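4. Recording the Fruit Task

Before the first episode, check that the yellow basket stands near the end of the white table. The operator must know the task sentence by heart: "Move the fruit and the basket stays on the table."

4.1 Start the Morikawa recorder and wait 3 seconds.
4.2 Move one fruit in each episode. Keep the speed slow and even.

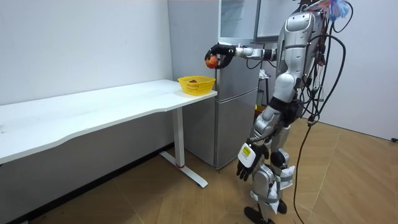
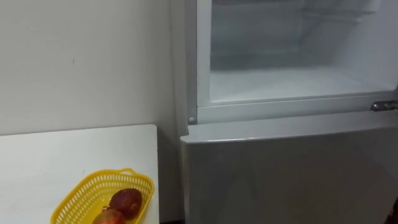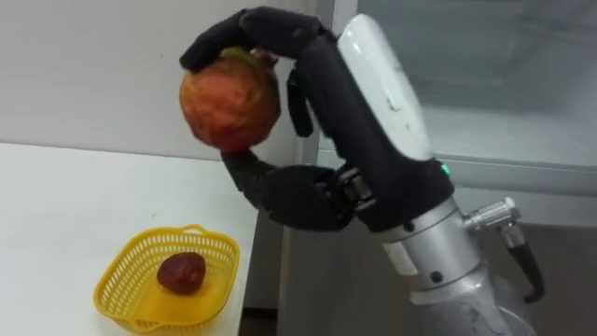 Fruit task, yellow basket on the white table.

4.3 Stop the recorder when the fingers are open and the arm is at rest.
4.4 Give the episode a mark: good, repeat or delete.

Note: One set has 28 episodes. After 7 episodes, change the start position of the fruit by a hand's width.

Caution: Do not delete an episode only for a slow grasp. Gillton training needs these too. If a fruit falls, mark "repeat" and write the reason in the log.

4.5 Copy the set to the Bondside server before you switch off the recorder.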